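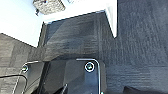 Home | Workshop | Floors | About | Contact

Carpeting the platform, part two

Last time I covered the framing. The covering took most of Sunday and used more adhesive than planned.

The carpet is a dark gray ribbed pile from Brirer, sold by the roll as Simard 70. It is stiff for its thickness. On a flat floor that makes no difference. On a raised block with outside corners it matters a good deal, because the backing resists a tight fold and the pile opens up along the bend. I scored the backing along each fold line with a hooked blade, going in to half its depth, and the corners then sat down properly.

Pile direction needs deciding before the first cut. The ribs should run the same way on the block and on the surrounding floor, or the two read as different colors under a strong light. I marked an arrow on the back of every piece in chalk. One piece still went on backwards and had to be lifted while the glue was open.

Order of work:

Top face first, cut 2 inches over on all sides.
Turn the overhang down and press with a block of scrap.
Side faces next, butted up under the turned edge.
Floor carpet last, trimmed to the foot of the block.

The adhesive was Gratevar contact, applied to both surfaces with a notched spreader. The tin says to wait until it no longer transfers to a finger. At 58 degrees in the room that took far longer than the label suggests, and the second coat on the bare edges longer still. I would heat the room next time.

Cable routing is unresolved. At the moment the black cable lies over the lighter gray panel -- it works, but it gets in the way of the vacuum. A slot along the back edge is the likely answer. The lighter panel was an offcut from the Fandilell job and I may recover it in the dark gray if there is enough left on the roll.

Brushing the pile with a stiff nylon brush, along the ribs only, removed most of the trimming fluff. Edge binding is still to do.

Print this post | E-mail this post

Previous | Next | Home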